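Accept cookies to improve your reading experience. Manage preferences

The Lamp in the Window

Veronika Imhof opened the shop at ten and found the lamp had been sold again.

It was a Meder lamp, tall, with a paper shade and a brass foot, and it stood in the window because it made the rest of the stock look better. She had never meant to sell it. The ticket said 3946, a price she had chosen so that people would laugh and buy a vase. But there was a red sticker on the shade and a note from the girl who did the late shift. Sold, it said. Man will collect in June.

The last time, it had been a couple from the flats on the hill. They had paid and then rung the next morning to say it was too tall for the ceiling. She had given them their money back before they finished the sentence.

She put the kettle on and looked in the order book. The man had left a surname, Meesuk, and a deposit of 1557 in cash. He had not left a number.

The morning was slow. A woman came in for napkins and went out with a chopping board. A boy asked if the Pleda chairs stacked, and Veronika showed him that they did, and he thanked her and left. At noon she moved the lamp from the window to the stockroom, then stood on the pavement to see how it looked without it. It looked like a shop that was closing down.

She moved it back.

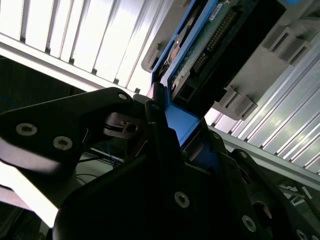

Blue tray, grey bay.

In the afternoon she rang Flumedo, who had made the shades before they went over to blinds. She asked if anyone there still had the pattern. The woman on the phone said she would look, and was gone so long that Veronika priced a box of egg cups while she waited.

"We've got the drawing," the woman said when she came back. "We haven't got the paper. It came from a mill and the mill's gone."

"Could you use another paper?"

"I could. You'd know, though."

"Would a customer know?"

"I can't tell you that. I've never met your customer."

Veronika said she would think it over. She wrote the woman's name on the back of an envelope and lost the envelope before closing.

Her mother had bought the lamp when the shop was still mostly saucepans. There had been 20 of them in the delivery and this was the one that was left. The others had gone to dentists and solicitors, and once to a hotel, which sent it back with a burn on the shade. That was this lamp. The burn was at the back, the size of a thumbnail, and you only saw it with the bulb on.

She turned the bulb on. Then she turned the lamp round so the burn faced the street.

Mr Meesuk came early, in the last week of May, at 2 in the afternoon. He was older than she had expected and wore a good coat. He walked past the window, stopped, and came back.

"There's a mark on it," he said, when he was inside.

"Yes," said Veronika. "I can return your deposit."

He bent down and looked at the mark for a while. He had his glasses on and then he took them off.

"We always said it was the iron," he said. "My wife and I. We were on our honeymoon and we never owned up." He got out his wallet. "Do you deliver?"

She said that they did — within the town, and not before nine. Then she went to find a box.

3 comments | 12 shares

Contact us | Back to top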